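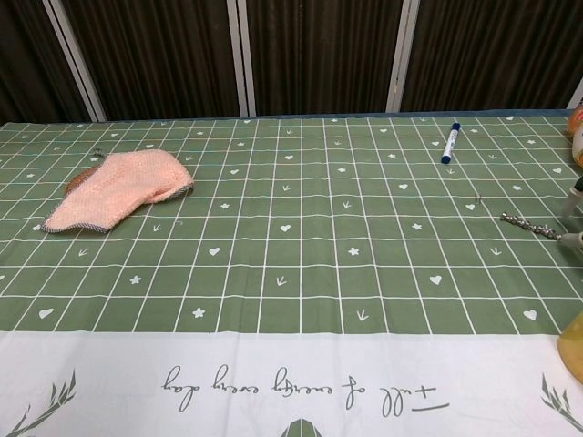
Why Does Cloth Bend?

Take a piece of paper and close your hand around it. It makes noise, it folds in sharp lines, and when you open your hand, the lines stay. Now take a sock and do the same. The sock makes no noise. When you open your hand it is only a little bit crumpled, and if you pull it, it looks like a sock again.

Both things are thin and both are light. Why are they so different? To understand this we must look at how cloth is made.

Threads and loops

Cloth is made from thread or yarn. Thread is made from many very small hairs, which we call fibers. Fibers can come from a plant (cotton), from an animal (wool), or from a factory (polyester). When fibers are twisted together, they hold each other. You can try it with cotton from the bathroom. Pull a little piece and it breaks at once. Twist it between your fingers first, then pull. It is much stronger now.

From thread we can make cloth in different ways. Two of them you surely have at home.

Woven cloth has threads that go straight. One group goes up and down, the other group goes left and right, over and under, over and under. Bed sheets are usually woven, and so are jeans.

Knitted cloth is made from loops. Each loop goes through another loop, row after row. Sweaters and socks are knitted, and most T-shirts too, but there the loops are so small that you need a magnifying glass. When you pull a knitted cloth, the loops change their shape and become longer. When you let go, they go back. This is why a sweater can pass over your head, which is bigger than your neck!

Why it falls in soft folds

In a piece of cloth the threads are not glued. They can move a little against each other. When you drop a knitted cloth on a table, every loop moves a small distance, and the whole cloth makes round hills and valleys. If you drop it again, the hills come in other places. You can drop it all morning and you will hardly get the same shape twice.

Why the edge is different

Cut a knitted cloth with scissors and the loops at the edge are open. They can slip out, and the cloth can roll up or get a hole. So people sew something along the edge to keep the loops in their place. Look at a blanket or a kitchen towel at home and find the edge. Is it folded? Does it have another color?

Try it yourself

You need: 2 pieces of old cloth, one woven and one knitted, and a ruler. Ask an adult which cloth you may use.

1. Lay the woven cloth flat. Put your hands 6 inches apart on it and pull gently. How far do your hands go?

2. Do the same with the knitted cloth.

3. Now pull both from corner to corner. The woven cloth will surprise you.

4. Drop each cloth on the table and draw the shape it makes.

My daughter Eglė did this test at our kitchen table in Tundville when she was 11, and she filled half a notebook with drawings of cloth. Her favorite one looks like a sleeping seal.

Words to remember

Fiber: a very thin hair from which thread is made.
Woven: made from straight threads that cross.
Knitted: made from loops.

Written by Aivar Navickas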